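May 13, 2024

Textile care workshop, Unar building. Entry concerns the wash trials on knitted and fleece fabrics, second series. The first series was closed in February and its results are held in the blue folder.

**Purpose**

To establish whether the lower dose of the Zurnine liquid gives the same loss of surface fibre as the full dose, when the load, the programme and the drying method are kept the same. The question was raised after the first series, in which the filters from the low-dose loads appeared cleaner than expected. It was agreed at that time that the weighing had not been careful enough to support a conclusion.

**Conditions**

All loads were run at 27 degrees on the short programme. Full dose was 100 ml and low dose was 50 ml. Both were measured with the glass cylinder and not with the cap of the bottle, as the line on the cap is difficult to read and two colleagues had read it differently. No softener was used. The drum was run empty between loads, and the door seal was wiped by hand.

The test pieces were cut from the Lekov roll. Edges were sewn before washing. Three pieces from the end of the roll were found to have open edges and were set aside; they are not to be used for weighing, although they may serve for the colour checks.

**Observations**

Low-dose loads: the filter held a thin, even layer of fibre that lifted away in one sheet. Full-dose loads: the fibre was clumped towards one side and part of it had to be brushed out. The second method of removal loses material, and the figures for the full dose are therefore likely to be too low. A correction should not be attempted until the brushing has been tested separately.

The heaviest filter reading of the day was 313 mg, from a full-dose load. It was weighed twice with the same result. The balance was levelled beforehand and the draught cover was kept closed.

Surface feel was judged by hand after drying. The knitted pieces showed no difference that could be described with confidence. On the fleece pieces, the low-dose samples felt slightly softer - this is an opinion and has been entered in the log as such. Pilling was graded against the printed cards under the north window. The cards themselves are becoming worn at the corners and a new set should be ordered from Boiko with the next delivery.

One load was stopped early when the machine reported an unbalanced drum. It has been struck from the table and will be repeated. The sheet for that load remains in the file, marked void, in accordance with the usual practice.

**Handling of whole garments**

Whole garments continue to be difficult to compare with cut pieces. Seams hold water longer, and a thick garment left in folds dries unevenly. It is proposed that garments be opened out fully before drying and turned once. The wording in the procedure ("lay flat") should be made more exact. 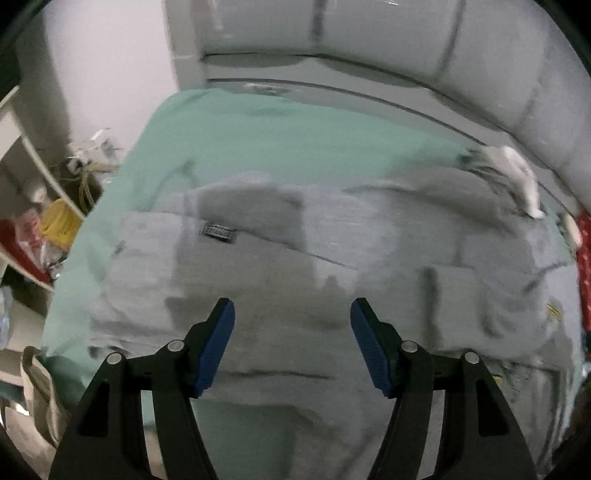 *Grey fleece garment, bunched in soft folds.*

**To be done**

- Repeat the void load at the low dose.
- Test the brushing of filters on its own, with a known weight of fibre.
- Redraft the drying section and circulate it for comment.
- Order grading cards.
- Label the remaining bottles of Zurnine with the date of opening - two have no date at present.

The balance room is booked for the brushing test. Unused pieces from the Lekov roll have been returned to the second shelf, wrapped, with the cut edge facing the wall.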